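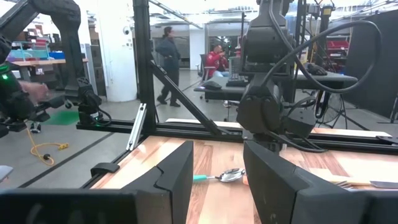 Cutlery swap at the Sedgwick table

The odds-and-ends cutlery drawer is back, and we could not be more pleased! Over the winter the big tin by the door at Sedgwick filled right up with single spoons, lonely forks and knives whose sets broke up years ago, and it seemed a shame to let them sit there until spring. So this month we are tipping the lot out and finding them new homes.

The idea is simple. Bring any clean cutlery you no longer use, lay it out on the wooden table and take home whatever catches your eye. You don't have to match piece for piece. Last time 60 pieces came in and only 17 were left at the end, which went straight into the picnic box for the allotment.

Coloured handles are what everyone wants, and quite right too. A teal-handled spoon or a knife with a pale yellow handle cheers up a packed lunch no end, and they are so much easier to find at the bottom of a bag (or a compost bin — we have all been there). If you have any from an old Pola picnic set, please dig them out. The Pola ones turn up in all sorts of shades and we know of at least two households trying to get back to a full set.

A few small requests. Wrap sharp knives in a tea towel for the journey and hand them over at the table, please, and leave electric carving knives at home. Wooden handles are very welcome but give them a wipe of oil first if they have gone dry and grey. Anything with a loose handle can go in the mending tray, and we will have a go at it with glue.

There is tea and there is soup, 40p a cup and bread included, so you can try out your new spoon on the spot! Bring your own bowl if you can. We have 19 and they go quickly.

The swap runs all through January 2018 whenever the room is open. Whatever is left goes on to the Prilonach kitchen, who are short of forks in particular, and the next swap will be in March — baking tins and jelly moulds, so start looking in the backs of your cupboards.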